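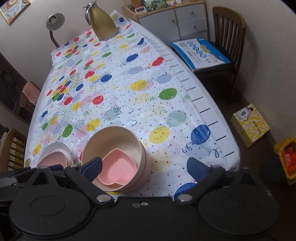
4月　文責:ウォリック・フォークナー（Pillonico 機器保守担当）

当サイトでは表示の改善のためにクッキーを使用しています。閲覧を続けると使用に同意したものとみなされます。［同意する］［設定］

Itadent助成課題　進捗報告
手持ちグリッパー「Zolen」の整備と校正について

今期は、家庭内の食卓や台所で使っている手持ちグリッパーZolenの整備を中心に進めました。前回の報告では、同じ操作者が同じ器をつかんでも記録上の指の開き幅がそろわないこと、作業の途中でカメラの向きがわずかに変わることの2点を課題に挙げました。今回はその原因の調査、部品交換、点検手順の見直しについて報告します。予算の執行状況は別紙のとおりです。

開き幅のずれ

原因は指の付け根の締結にありました。Zolenの指は付け根のねじで本体に留めてあり、パッドを交換するときにも指ごと外していました。着脱を繰り返すうちに座面が少しずつ荒れ、規定の力で締めても指の角度が毎回わずかに違う状態になっていました。操作者が手で触って分かるほどのがたではありません。分解して座面に青ニスを塗り、当たりを見て初めて片寄りが確認できました。

当初は開き幅を読むセンサーの劣化を疑い、交換品をJansenに発注していました。届いたセンサーに替えても症状は変わらず、元のセンサーに戻しても同じでした。この切り分けに時間を使ったため、座面の修正に着手したのは予定より遅くなっています。発注したセンサーは予備品として棚に入れ、台帳に記載しました。

座面は面を出し直し、薄い座金を追加しました。あわせて、パッドだけを替えるときは指を外さない手順に改めています。以前の手順書では指を外してから作業台でパッドを貼ることになっていましたが、本体を横向きに固定する受け治具を作り、付けたまま貼れるようにしました。治具は樹脂の造形品で、図面は共有フォルダの「保守／治具」に置いてあります。

修正後、基準ブロックを挟む試験を79回行いました。試験の間に本体の電源を入れ直し、操作者も交代しています。許容幅を外れた記録は3回ありました。いずれもブロックを斜めに挟んでおり、読み取りではなく挟み方の問題と判断しています。ただし、実際の食卓では斜めに挟むことの方が多いため、この条件を別の試験項目として残します。

パッドの摩耗と交換

先端のパッドは消耗品です。縁の立った皿や、浅い器の縁をつまむ作業が続くと、内側の先端寄りから減っていきます。減ったパッドでは陶器の縁が滑りやすくなり、操作者が無意識に強く握るようになります。すると本体側の負担が増え、開き幅の記録にも影響します。

これまでは見た目で交換を決めており、担当者によって判断が違っていました。今期からは、使用前に基準の樹脂板を挟んで引き、滑り出す荷重をばねばかりで読みます。下限を下回ったものは、見た目に問題がなくても交換します。この方法に変えてから、交換までの使用時間は平均で約41時間になりました。見た目で決めていたころより短くなっており、消耗品費は申請時の見込みを上回っています。不足分は、工具費の残りからの流用をお認めいただきたく、別紙に金額を記しました。

パッドの貼り付けには両面の接着シートを使っています。貼った直後に使うと角から浮くことが分かったため、一晩置いてから現場に出します。前日に貼り忘れると翌日の作業に間に合わないので、替えを貼った指の組をあらかじめ用意しておくことも検討しました。しかし、これは上で述べた指の着脱をまた増やすことになり、見送りました。現在は、作業終了時の点検で下限に近いものをその日のうちに貼り替えています。

洗浄についても変更があります。以前はアルコールを含ませた布で拭いていましたが、続けるとパッドの表面が硬くなる傾向がありました。今は水で湿らせた布で拭き、乾いた布で水気を取ります。食品に触れる作業のあとは、中性洗剤を薄めたものを先に使います。本体に液が回らないよう、指先を下に向けて拭いてください。本体の上面には穴があり、ここに布の端が当たらないようにするのが要点です。

カメラの取り付け

カメラの向きが変わる件は、ケーブルの引き回しが主な原因でした。操作者が腕を伸ばすとケーブルが突っ張り、その力がカメラの台座にかかっていました。長い食卓の奥まで手を出す作業で特に起きやすく、作業前と作業後に同じ格子板を写して比べると、差が出るのは奥行きのある机を使った日に偏っていました。

対策として、ケーブルを本体側で一度留め、カメラとの間に緩みを持たせました。留め具は面ファスナーから樹脂のクランプに替えています。面ファスナーは着脱が楽ですが、引かれると少しずつ滑りました。クランプには軟らかい板を挟み、被覆を傷めないようにしています。

台座のねじには緩み止めを塗り、合いマークを入れました。マークがずれていれば一目で分かります。緩み止めを塗ってからは合いマークのずれは見つかっていませんが、まだ期間が短いので、次の報告までは作業ごとの確認を続けます。

広角レンズの汚れも記録に影響していました。食器を扱うと油や粉が付き、中央より周辺がぼやけます。指先の動きは画面の下寄りに写るため、周辺のぼけは見過ごせません。レンズ用の紙を点検箱に常備し、作業の区切りごとに拭くことにしました。箱の中身が減っていることがあるので、使い切った人が補充票に書いてください。

現場での準備

家庭の部屋をお借りする作業では、機器の側で直せない条件もあります。柄の多いビニールのテーブルクロスや、光を返す金属の器は、位置の推定が不安定になりやすい要素です。とはいえ、柄のあるクロスは手掛かりになる点が多く、無地の白い机よりも推定が安定した日もありました。現場にあるものはなるべく動かさない方針は変えません。その代わり、開始前に空中でゆっくり本体を動かし、推定が途切れないことを確かめてから器に触れます。途切れた場合は、照明を足すか、立つ位置を変えてやり直します。

器の重なりについては整備の面からも気付いたことがあります。大きい器の中に小さい器が入っていると、指を差し込むすき間が狭く、指の外側が縁に当たります。これまで指の点検は内側のパッドだけを見ていましたが、外側にも擦れが出ていました。点検票に「指外側の擦れ」の欄を加えました。割れや欠けに進んだものはありません。

改定した点検手順

現場で使っている手順を以下に抜き出します。詳しい数値と記入例は手順書の本体をご覧ください。

使用前
・指の付け根のねじの合いマークを確認する。ずれていたら使用しない。
・指を全開、全閉にし、途中で引っ掛かりがないか手で確かめる。
・基準ブロックを挟み、開き幅の読みを記録する。
・樹脂板とばねばかりで滑り出しの荷重を測る。
・格子板を写し、作業前の画像として保存する。
・腕を伸ばした姿勢でケーブルに緩みが残ることを見る。

使用後
・パッドと指の外側を拭き、擦れの有無を記入する。
・格子板をもう一度写し、使用前のものと比べる。
・基準ブロックの読みを記録する。使用前と差があれば保守担当に連絡する。
・電池を外し、所定の充電器に戻す。
・ケースに入れるときは指を閉じた状態にする。

使用前の点検にかかる時間は、慣れた人で8分です。初めての人はこれより長くかかるので、現場への到着時刻に余裕を見てください。点検票は紙のままとしています。タブレットでの記入も試しましたが、手袋をしたままでは打ちにくく、あとから思い出して入力する例が出たため、元に戻しました。

未解決の事項

指を閉じ切る直前に、引き金の戻りが遅くなることがあります。室温の低い朝に報告が多く、グリスの粘度を疑っています。Jansenに問い合わせたところ、別の銘柄を勧める回答があり、試供品を待っているところです。届き次第、まず予備の本体で試します。現用の本体には、結果が出るまで手を入れません。

予備の本体についてもう1点あります。現用機と指の締結部の加工がわずかに違い、今回作った受け治具にそのままでは載りません。治具に当て板を入れれば載りますが、入れ忘れると指に横から力がかかります。予備機専用の治具を別に作るつもりで、材料費は少額です。

座面の荒れがどのくらいの着脱回数で再発するかは、まだ分かっていません。指を外した日は整備台帳に必ず残すようにしました。過去の記録には着脱の記載がないものが多く、さかのぼって調べることはあきらめました。

次の期間の予定

斜めに挟む条件での試験を先に行います。基準ブロックに傾きを付ける台が必要で、設計は済んでいます。次に新しいグリスの比較、予備機用の治具の製作と続けます。点検手順の講習は、新しく加わる操作者に合わせて開きます。実機での練習に時間を割くため、手順書は事前に読んできてもらう形にします。

お願いしたいのは、上に書いた消耗品費への流用の可否です。現在のパッドの在庫で当面の作業は続けられますが、追加の発注には納期がかかるため、次の作業計画を固める前にご回答をいただけると助かります。

関連する報告
・Zolen 受け治具の図面と使い方
・格子板によるカメラ位置の確認方法
・パッド貼り替え作業の手引き（改定版）
・Itadent助成課題　前回の進捗報告
・Pillonico 機器貸し出しの申し込みについて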